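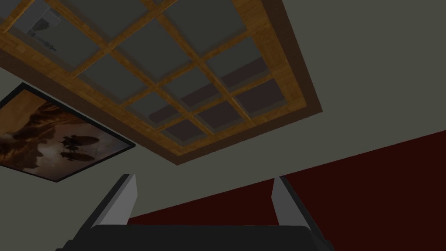

The ceiling, as seen from the wrist. Nice woodwork.

I have now been to a robot open day, and I can report that the coffee was fine and the robots live in a better apartment than I do.

The apartment isn't real, of course. Levora runs its practice sessions in simulation, which means the Saturday crowd at Mostbridge stood in a carpeted hallway and watched a computer draw somebody's very tasteful living quarters. Wood coffers overhead, a dark red wall, art. I've rented for eleven years and never once had a coffer.

My friend Seul-gi Kwon got me the ticket. She had told me there would be robots doing things. Technically there were. The first ten minutes belonged to a gripper with its two fingers wide open, holding nothing, aimed at the ceiling. A man behind me asked if it was broken. Digby Ashby, who was running our group and had clearly been asked this since the doors opened, said no, we were just looking through the wrist view, and the wrist goes where the wrist goes. Then he said it again, slower, for a kid in a dinosaur shirt, who had understood it the first time.

I liked Digby. He had a laser pointer and a cold. He told us the team had 279 saved sessions in this one room and that he personally had watched 200 of them, and he said it the way people talk about jury duty. Somebody asked what happened to the others. "Kevser watched those," he said. Kevser Duman, over at the keyboard, raised one hand without turning around.

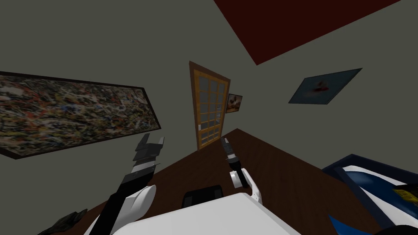
Both arms up, door behind, and the painting I'd hang in a heartbeat.

After that we switched to a wider view, tilted enough that half the group leaned left to match it. I was in that half. Now there were two arms reaching up over a dark brown tabletop, white and black, with the look of someone who has been told to put their hands where we can see them. Behind them was a door with little glass panes, and I spent far too long wondering what was on the other side. I asked Kevser. She said, "Gray."

The splattery painting got more questions than the arms did. Was it a real painting? Who picked it? Did the robot like it? Digby blew his nose and said the pictures on the walls were there so the software wouldn't get used to bare ones. I thought that was a pretty good answer, and also a pretty good reason to finally put something up over my couch.

We never got a turn at the controls. The sign-up sheet had 32 names on it by the time I found it, which was behind the muffins. Seul-gi was number 7 and has not let it go. There's another open day in May, and I've already emailed to ask if they'll put the sheet somewhere a person might look before eating.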